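The baby clothes drawer, at long last

It has rained since breakfast, so I made a pot of tea and decided that today would be the day I wrote up the baby clothes. Several of you asked after my last post (the one about the airing cupboard, which I promise I will finish one day), and I have been putting it off because it is such a large subject for such very small clothes.

When we moved to Trutbridge the baby things came with us in three carrier bags and a box that had once held a kettle. I had every intention of sorting them that first week. Then December arrived, and with it the relations, and with the relations came more clothes, all lovely, all in slightly different sizes, and before I knew it I was dressing the little one each morning from whatever was on top of the heap. I think a good half of it was never worn at all, which still makes me a bit sad.

So now I have a system, if you can call it that. Everything gets sorted by length in centimetres and never by the age on the label, as one maker's newborn is another maker's three months. Then it is folded small enough to stand on its edge in the drawer, like cards in a box, so you can see every piece without digging. It takes me 15 minutes after a wash, and I have grown rather fond of those 15 minutes – they are often the only quiet ones of the day.

The hardest to fold are the little tops and bodysuits with a contrasting binding. They are my favourites, mind you, I can't resist a white cotton with a tan edge, but the bound parts are thicker than the rest and like to curl over on themselves. What works for me is to lay the piece out as flat as it will go, take hold of it by the edges and give it a gentle tug outwards, first at the top corners and then at the sleeves. Do that before you make a single fold. If you fold over a rolled sleeve it will stay rolled until the next wash, and you will have a lump in your neat row.

White cotton and tan trim, on the table:
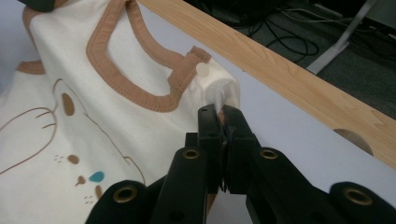
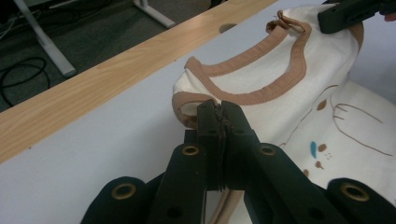
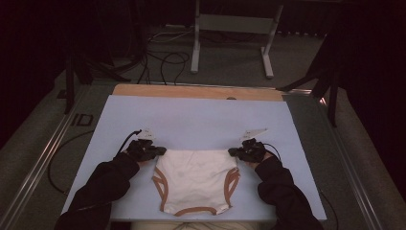 Once the edges are straight I bring one side in to the middle, lay the sleeve back along it, and do the same on the other side, so that you have a long strip. Then it goes in half from the bottom, and in half again if the drawer is shallow. Ours is a Mandetti chest that came with the house and its top drawer is very shallow indeed, so I fold twice. Leave the snaps undone, by the way. I used to fasten every one of them and then stand there at three in the morning unfastening them again with a cross baby under my arm.

Trousers and leggings are easy by comparison and I shan't go on about them. Socks I have given up on. They live in a bowl.

The outgrown things go in a cotton bag at the bottom of the wardrobe, and when it is full I wash the lot, put aside the two or three I can't bear to part with, and pass the rest along. I do check them over by the window first, as marks you would never notice under the lamp show up terribly in daylight. A soak overnight with plain soap shifts most of them.

Next time I'd like to talk about blankets, of which we have far too many, and whether it is worth keeping the ones with the tassels. Do leave a comment if you have a good way of storing them – ours are on the landing at the moment, on top of the ironing board, and I would quite like the ironing board back.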